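Komer Catalogue for Local Collections
Set-up Guide, Section 5: Preparing the catalogue computer and the reading room desk
Revised January 25, 2018

Work through this section before you install the Komer program. It applies to collections that are setting up a single catalogue computer for both staff and readers. If your collection already shares a catalogue with the Filen branch, go straight to "Joining an existing catalogue" in Section 6.

What you will need

The Komer installation disc and the licence card that came with it
A desktop computer, new or second-hand
An Overgaard label printer and one roll of spine labels
The collection's accession register, or a good copy of it
A notebook to serve as the equipment book

Choosing the desk

1. Choose a desk that staff can see from the issue counter. Readers will ask for help, and it is easier to give it if you can see which page they are on.

2. Leave space to the left of the screen for an open register. The older Plestley registers are wide when opened flat and should not hang over the edge of the desk.

3. Keep the screen out of direct sunlight. Check this in the morning and again in the late afternoon.

4. Place the label printer where the lid can be lifted fully. The Overgaard printer opens from the front and the roll drops in from above.

Caution: Do not stand the computer on the floor beside a radiator, or inside a closed cupboard.

Starting the equipment book

Each piece of equipment has its own page in the book. Write in ink and leave the lower half of each page free for repairs. The page should show where the item came from, when it was put into use and who may open it.

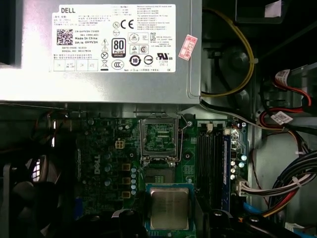 The equipment book is kept with the registers and is not lent out. When a page is full, rule it off and carry the heading over to the next free page. Record each replaceable part by the number the maker has printed on it, copied exactly, with noughts and letter Os told apart. On a Dell power supply, for instance, the line beginning DP/N gives you 0HYV3H, and that is what goes in the "Part" column. If someone has added a sticker by hand, copy out what it says under "Remarks", even if its meaning is not known. The Komer program has a matching screen (Tools, then Equipment), but the paper book comes first and the screen is filled in from it.

Note: A part number is not a serial number. If both are printed, write down both and say which is which.

Caution: Switch off at the wall and take out the mains lead before opening any computer case. Never open the power supply itself.

Preparing the accession register

Most of the trouble reported to us in the first weeks comes from the register and has little to do with the program. Time spent here is saved later.

5. Go through the register and mark every entry that has no accession number. Use a soft pencil. Do not add numbers yet.

6. Decide how you will write dates. Komer accepts a full date, a month and year, or a year alone. It does not accept "early Victorian" or "before the fire". Put words of that kind in the Notes field.

7. Decide how you will write place names that have changed. Plestley appears in older entries under several spellings. Enter the spelling in the register under "Name as found" and the present spelling under "Name in use". A search will look in both.

8. Find your oldest entry and your most recent one and keep them to hand. You will use them as test records. The test set on the disc includes a rate book of 1852, which you may use instead if your own oldest entry is hard to read.

Note: If two entries have the same number, do not correct either of them. Add a small letter after the second when you type it in, and write the same letter in the register in pencil.

Setting up the label printer

9. Place the printer on the desk and connect it to the mains. Do not connect it to the computer until Komer asks for it.

10. Lift the lid and lower the roll in with the labels facing you. Draw the first label forward until it passes the cutting edge.

11. Close the lid and press Feed once. One blank label should come out. If the printer feeds without stopping, the roll is the wrong way round.

12. Hold the label against a thin book and a thick one. A spine label carries up to 19 characters on each line. If your shelf marks are longer, choose Split Line in the printer settings when you reach Section 6.

Caution: Spine labels are for modern bindings only. For leather, vellum or any loose cover, print the label and stick it to an acid-free slip laid inside the volume.

Storing spare parts and templates

Keep spare rolls in their wrapping, away from heat. The glue on an opened roll weakens after a few months, so write the date of opening on the inside of the core. Spare cables should be coiled loosely and tied with tape. Wire ties cut into the covering.

Templates, gauges and other flat pieces are easily lost in drawers. If the workroom has a slatted metal wall, a plate can be mounted flat against it and will take up no bench space. Enter its position in the equipment book so that it can be put back in the same place.
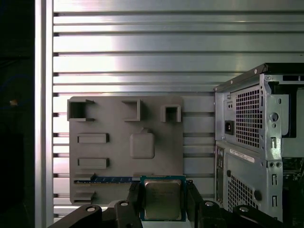 Setting out the reader's side

13. Put the printed search card to the right of the keyboard. The card covers searching by name, by place and by year.

14. Provide pencils and slips. Ink pens should stay at the counter.

15. Set the screen to return to the search page when it is left alone. We suggest a delay of 5 minutes. A shorter delay annoys readers who are copying out a long entry.

16. Turn the sound off.

Note: Readers sometimes ask to add their own corrections. Komer has a Suggest button for this. A suggestion goes to the staff list and changes nothing until a member of staff accepts it — see Section 9.

Checks before you go on

17. Make sure that the desk, printer and register are in place, that the equipment book has a page for each item, and that the licence card has been copied into the front of the book. The card number is printed under the silver strip. Keep the card itself in the cash box or another locked place.

If you plan to open the catalogue to readers in February, allow a full week for typing in test records first. Now go to Section 6, Installing the program.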